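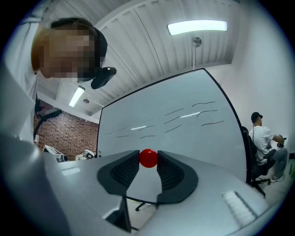

When I started in the packing hall in Danville, the night shift was 37 people and the loudest thing was the radio. Now there are two robot arms on line four, and the radio is still the loudest thing. I write this because my sister asked me what has changed, and my answer on the phone was too short.

The first change was who teaches. Before the arms, Kanyarat Thepsuriya trained new people at the table, with her hands. Now she spends her mornings in the training room with the grippers, and what she shows there goes into the machine. She told me she misses the talking. A beginner asks why, and the arm never asks.

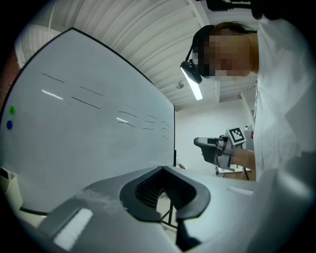 Danville, July

I had my first morning in that room too. My shoulders were sore until the evening, and I slept before dinner. You must move slowly and the same way each time, and this is harder than packing, where everybody has small tricks. My trick is to turn the jar with my thumb. I was asked not to do it.

The goal they gave us was 300 good repeats. I did not reach it, and the supervisor was kind about this.
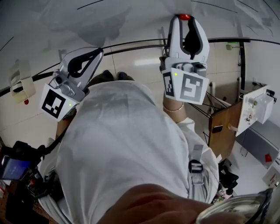
Did anybody lose their job because of the arms?

On our shift, two people were moved to the warehouse in Barnham, with the same pay but a longer bus ride. The others stayed.

I think the bus ride should be counted too. Tiburcio Olvera was one of the two, and he leaves home now at five in the morning. He likes the warehouse – he says the air is better – but he does not see his daughter at breakfast.
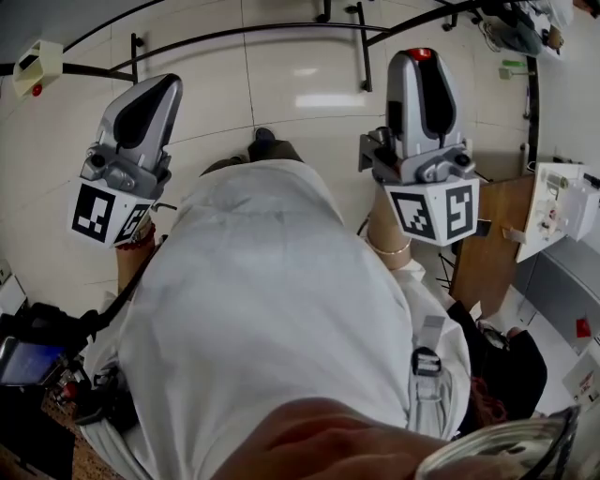 We also got a new line on the pay slip, a small extra for teaching hours. I was glad to see it, but I would like it written in the contract before the winter, when the old agreement ends. Kanyarat has already asked for this. The manager said she will have an answer after the holidays, so I will write again then.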